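Plate (dishware)

A plate is a broad, mainly flat vessel on which food is served. Most plates are round, with a raised edge that keeps sauces and loose food from running off. Plates are made from fired clay, glass, metal, wood, plastics and pressed plant fibre. The word comes from the Old French plat, meaning flat.

Parts

A plate is usually divided into four parts. The well is the bottom, where food is placed. The lip or rim is the raised outer part, which may be wide, narrow or absent. A plate with no distinct lip is called a coupe plate. The base is the underside, and most ceramic plates stand on a foot ring, a low circular ridge left unglazed so that the piece does not stick to the kiln shelf during firing.

The lip was once treated as part of the decoration and kept free of food. Wide lips also give the server somewhere to hold the plate without touching the well. They reduce the usable area, however, and coupe shapes are common where storage space is short.
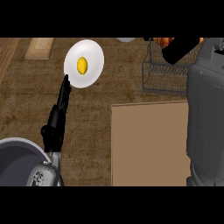 A round white plate tilted almost on edge, with a small yellow item in the middle (computer rendering).

Materials

Earthenware is fired at a low temperature and remains porous under its glaze. It chips easily, and water that enters through a chip can cause the glaze to craze. Stoneware is fired hotter and is largely watertight even where unglazed. Porcelain is made from kaolin, feldspar and quartz, and is white, hard and translucent when thin. Bone china contains a large share of bone ash – commonly up to 50 per cent – and can be made thinner than other wares of the same strength.

Pewter and silver plates were used in wealthier European households before porcelain became affordable. Wooden plates, or trenchers, were in general use in the Middle Ages, alongside thick slices of stale bread that served the same purpose. Melamine plates are light and resist breakage but should not be heated in a microwave oven.

Manufacture

Flat ware is formed by throwing, jiggering, slip casting or dry pressing. In jiggering, a disc of clay is laid over a rotating plaster mould that shapes the upper face, while a profile tool shapes the underside. Dry pressing uses granulated clay forced into a die under high pressure and needs little drying before firing.

The Tondura works at Bragança made jiggered stoneware plates for canteens. Its pattern book, catalogued by Everaldo Barbosa, lists 358 shapes, of which 60 are flat plates. A later dry-pressed line, sold under the name Zivitz, had a daily output of 2,000 pieces. The coupe forms in this line had no foot ring and were fired on pins, leaving three small marks on the underside.

Types and sizes

Names for plates follow their use and are not fixed to exact sizes. The dinner plate is the main piece of a table setting. Side plates, used for bread, are smaller, and saucers have a shallow recess for the cup. Chargers are large plates set beneath others and do not normally hold food directly. Soup plates have a deeper well and a wide lip.

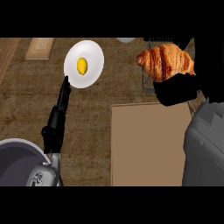 Round white plate with a glossy rim, lying on a dark brown surface (computer rendering).

Decoration

Decoration may be placed under or over the glaze. Underglaze colours are sealed by the glaze and wear well, but the range of colours that survive the firing is limited. Overglaze enamels are brighter and are fixed in a further, cooler firing. Gold bands are fixed in the same way and are worn down by dishwashers. Transfer printing, developed in England in the eighteenth century, allowed engraved designs to be repeated on large runs.

See also

Bowl
Saucer
Tableware
Trencher

References

Barbosa, Everaldo. The Tondura Pattern Book. Javow.
Figueiredo, Tainá. "Foot rings and pin marks on pressed flat ware". Retrieved 2018-08-26.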